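3.2 Ground pattern and small-item legibility

The second part of the study deals with the surface on which a desk arrangement is set out. Earlier work on home workspaces has treated the ground as a constant, usually plain white or gray, and has varied only the objects. In ordinary homes the ground is seldom plain. Oilcloths, drawer liners and printed mats are common, and many carry plant motifs of the kind used in this study. We therefore kept the objects fixed in type and changed the ground under them.

The printed ground used in the main condition is pale, with thin branching stems in grayish olive, paired leaflets, and occasional leaves and blossoms in stronger color. The stems run diagonally. This matters for the analysis, as a thin straight object laid parallel to a stem is harder to pick out than one laid across it. The ground was not replaced between sessions, and light scuffing was accepted as normal wear.
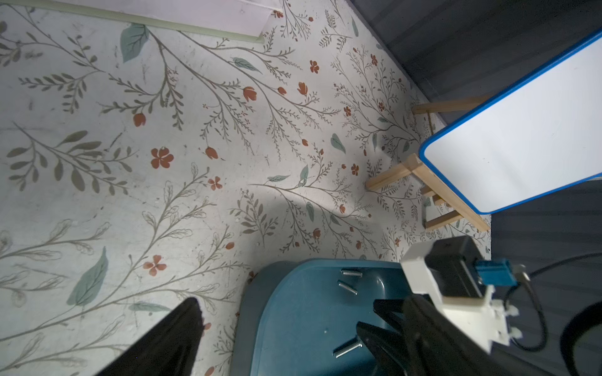 Contrast between ground and object was rated separately for the outline of an object and for its face. A blank white writing surface has a face close in value to the pale ground, so that its legibility depends almost entirely on the border. A saturated border, such as blue, gave high outline ratings at every position. Unfinished wood gave lower ratings, and the lowest were recorded for the feet of easels and stands, where a narrow rail meets the printed stems. Participants asked to point to the place where a stand touched the ground were slower on the print than on the plain control.

The arrangement was drawn from four classes of object: display items, reading matter, containers, and loose small items. Display items were placed toward the back. Reading matter was laid flat and was allowed to rest at an angle to the walls, as it would after use. Containers were of two kinds, open trays set on the ground and open mesh baskets hung from a rail. The loose items were thin metal pins or nails, selected for their low visual mass and for the practical cost of losing them.

Each of the 50 participants viewed the arrangement in two states, with the loose items on the print and with the same items in a teal tray (Figure 4). The tray supplies a uniform local ground of known color. It does not require the items to be sorted or aligned, and they were left scattered within it. Items stored above the ground, in the mesh basket, were scored for recognition only. Large numerals on a clock face remained readable through the wire, while smaller contents were often reported by color alone.

Figure 4. Arrangement with loose items held in the tray; book, whiteboard on easel, and hanging basket behind.

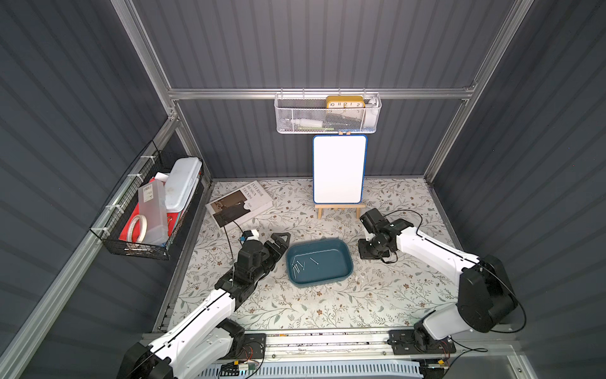 Mereana Maihi objects that the tray condition confounds two effects, and writes that "a rim tells the eye where to stop looking, whatever color the floor of the tray may be." On this view the gain belongs to the boundary and would persist if the tray were lined with the same botanical print. The objection is reasonable. A lined tray was not included in the present design, and the ratings cannot separate enclosure from contrast.

Some indirect evidence is available from the pilot held in February, in which a flat teal sheet without a rim was used. Search times on the sheet fell between those on the print and those in the tray. The pilot sample was small and the sheet differed slightly in shade, so the result is given here without a test of significance. Rim height was not varied in either study and is left to later work.

Contact: Orer Workspace Studies, editorial desk | Copyright Orer. All rights reserved. | Back to top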